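Udunent Student Robotics Club
Cloth Handling Project: Frequently Asked Questions

What is the project?

Members record demonstrations of cloth handling, mostly spreading and folding garments on a bed, using hand-held grippers. The recordings are used to train a policy that is later tested on the club's two-arm setup. The work is entered each year in the household task class of the Villanueva student competition.

Who can join?

Any student at the school, in any department. No programming is needed for the recording crew. The training crew expects you to be comfortable with Python and the command line.

How much time does it take?

Recording shifts run 2 hours. Most members take one shift a week. The training crew keeps its own schedule and meets before each upload deadline.

What does a recording shift look like?

You work at the side of the bed with a gripper in each hand. The garment starts bunched up on the sheet. You find a corner or an edge, take hold of it, and open the cloth out. When the garment is flat, or when you have decided it will not get there, you end the take and reset.

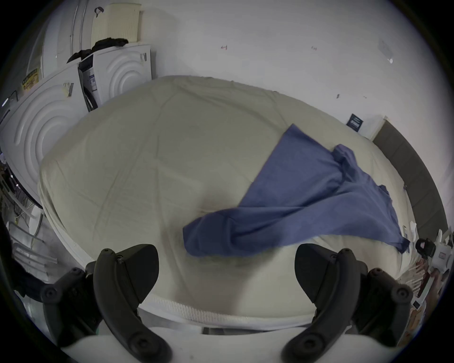 Blue cloth on the mattress, gripper fingers open.

How should I bunch the garment at the start?

Lift it by any point, let it hang, and drop it from elbow height. Do not arrange it afterward. Takes that all start from the same tidy heap train badly, and the training crew will notice.

Which corner do I pick up first?

Whichever one you can see. If no corner is visible, pinch the nearest loose edge and pull it toward you until one shows. Avoid grabbing the middle of the garment — it costs a regrasp nearly every time.

How hard should I squeeze?

Enough to keep the cloth from slipping when it is pulled tight. The fingers flex under load, and a hard squeeze makes the finger position harder to read from the recording. If the cloth slips, take a deeper pinch before you try more force.

Can I use my hands to help?

No. A take with a bare hand on the garment is thrown out. Between takes you may do what you like with it.

How is the cloth stretched out?

Hold one corner in each gripper and move your hands apart until the edge between them is fairly straight. Keep both grippers at about the same height. Lower the free side first, then bring the held edge down. Pausing with the cloth in the air is fine, but keep it short.

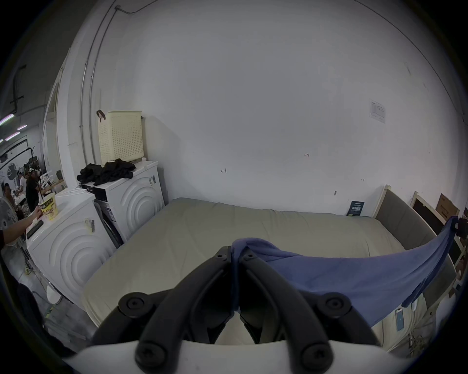

Page last changed: December

What happens if I drop a corner?

Keep going. Drops followed by a recovery are useful, and we want some in every batch. Do not drop a corner on purpose, as staged drops look different from real ones. Stop the take only if the whole garment leaves the bed.

How many takes make a batch?

A batch is 18 takes with the same garment. Change garments between batches and write the garment code in the log before you begin the next one. Batches with a missing code are held back until somebody fills it in.

Which garments are used?

Plain shirts, towels and light trousers from the club bin. Please do not bring your own clothes unless the training crew has asked for a particular fabric. Buttons are allowed. Anything with sequins or a metal zipper is not.

Do I need to smooth the sheet between takes?

Only if a fold is tall enough to catch a fingertip. Shallow creases should stay as they are. The sheet color may change from one batch to the next, but never in the middle of a batch.
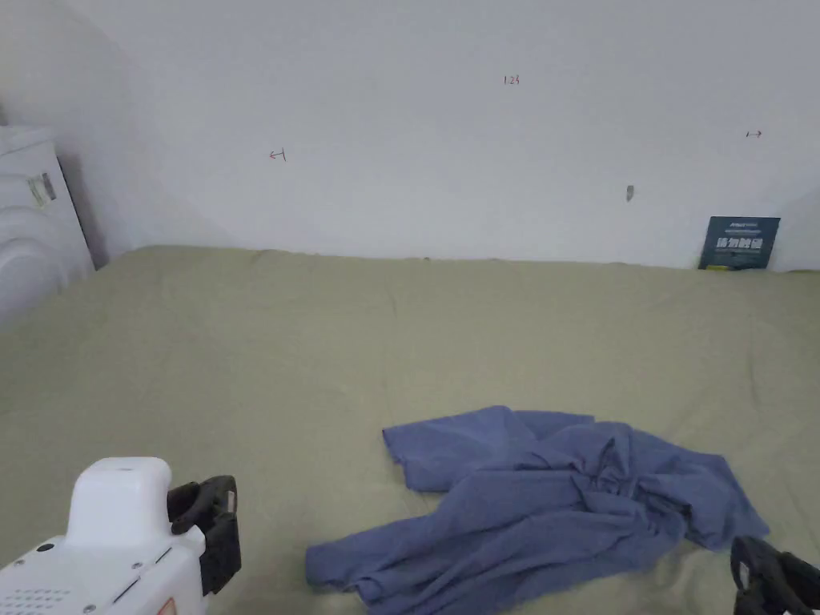 Sleeves are the most common source of trouble. A sleeve that is folded under the body should be pulled out by the cuff before the body is touched. Pulling on the shoulder usually drags the whole shirt along and leaves the sleeve where it was.

How long should one take be?

Roughly 10 seconds for a towel. Shirts run longer. There is no prize for speed, and rushed takes tend to be blurry.

Where do the recordings go?

Upload them to the Wurkside folder at the end of your shift. Check that both gripper streams are present and start together. If one is missing, mark the take as bad in the log and leave the file in place.

What is Sernness?

The name of the current policy. Older log entries may use it for the first two-arm setup, now retired.

Can I use the data for a class project?

Yes, if you have recorded at least one full batch yourself. Credit the club in the report and send us a copy.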